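# Bag handling: the jammed linkage

Mudamby gallery page, August 2019

We were 136 grasps into the soft plastics set when the Grundby gripper stopped opening. The operator squeezed the handle, felt it give halfway, and let go. The fingers stayed where they were. A fold of plastic had been drawn in between two of the linkage arms and was holding them shut.

The hand-held unit has no motor, so this was a nuisance and a torn sheet. The robot-mounted version uses the same linkage with a drive behind it. When we repeated the grasp on the Flarnier arm at low force, the drive kept pulling for 14 seconds before the controller called a fault. It should have stopped almost at once. We shut the cell down and went back to working by hand.

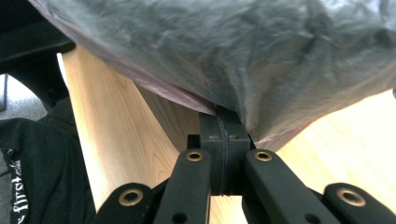
*Photo: Liam Mulligan / Lacson*

**Gray sheet, hand-held gripper.** The top of the center block is up against the underside of the plastic. The four black arms have brass-colored eyelets in their rounded ends, with gaps between the arms.

Those gaps are the trouble. They narrow as the fingers close, and thin plastic will follow a moving arm into any space it can find. With boxes and bottles we never had a reason to look at them.

**What we found in the jammed unit.** The plastic had wrapped once behind the inner arm and been pressed flat against the pivot. We cut it out with a hobby knife. The pivot was scored on one side but still turned freely once it was clear.

**Why the fault came late.** The controller compares motor current to a limit, and the limit had been raised in October to stop false trips on heavy items. Film stretches before it binds, so the current crept up instead of jumping. At the old limit of 300 mA it would have tripped much sooner. It was set to 400.

**Changes so far**

- The current limit is back to 300 mA for anything soft.
- The controller now also faults if the fingers are told to open and don't move.
- No hands near the linkage on the powered version until the drive is off at the switch. The software stop doesn't count – the jammed fingers were still under load after it was pressed.
- Loose clothing and straps stay clear of the arms during powered work.

We tried a fabric sleeve over the linkage and gave up on it. It bunched up at the pivots and got pinched the same way the plastic did. Liam is printing a pair of side covers that leave the eyelets reachable for oiling. The first set rubbed at full close and needs another millimeter.

The powered cell stays off until the covers fit and the set has been run again from the first grasp.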